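Safety > Incidents > Interviews

The bowl that did not fall

Eino Heiskanen has worked with robot arms for 13 years, and he says that the fault he remembers best made almost no noise. It happened in September, while his small team at Prultance was teaching a two-armed machine to handle dishes in an ordinary living room.

"The arm was holding a steel bowl, and the operator pressed the stop button," he told me. "The arm stopped, as it must. But the gripper opened."

The stop button cut the power to everything, and the gripper fingers had no brake of their own. The bowl dropped a short way onto its plate and stayed there. The log showed that the fingers lost their force 123 milliseconds after the button was pressed.

"With a bowl it is nothing. With a pot of hot soup it is a burned foot," Heiskanen said. He closed the session, and the work started again only when the gripper had its own supply, made by Miettinen. Now the team repeats the dish task and checks the fingers every morning.

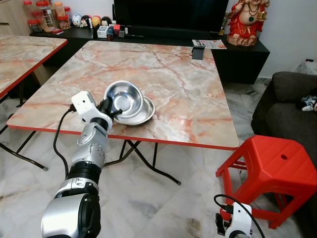
The arm at the folding table, with the bowl and the plate.
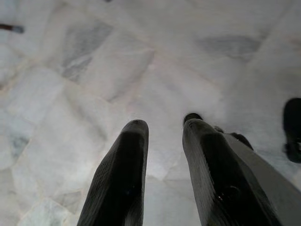
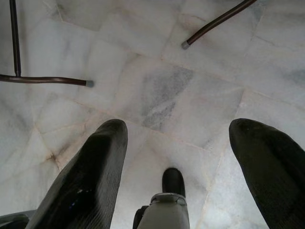

Both wrist views: the gripper fingers over the stone floor.

I asked why the fault was not found earlier. Heiskanen was quiet for a moment before he answered.

"We tested the stop 20 times in the workshop," he said. "Every time the hand was empty. You press, the arm stands still, you write 'passed' on the paper. I signed that paper myself, so I cannot be angry with other people."

His colleague Reijo Ojala wrote the new test. It has eight steps, and in four of them the gripper must hold a weight when the stop is pressed. Ojala also wanted a rule that no person puts a hand under a held object, even when the machine is stopped. Some operators found this too strict – they were used to taking the object out of the fingers after a stop.

"I understand them, it is faster," Ojala said. "But a stopped robot is not always a safe robot. I prefer that they wait."

One question is still open. If the fingers keep their grip after a stop, they can also keep it on a person's hand. The team has added a manual release at the wrist, and Heiskanen is not fully happy with it. It needs two hands, he says, and a person who is caught has only one.

Comments

plovar_tech: We had the same problem with a vacuum cup. Stop pressed, pump off, part on the floor. Thank you for writing it openly.

Marja: Did you try a spring-closed gripper? It holds without power.

Fenum: @Marja Yes, but then you have the caught hand again, and the spring does not get tired.

Contact | Copyright 2023 | Back to top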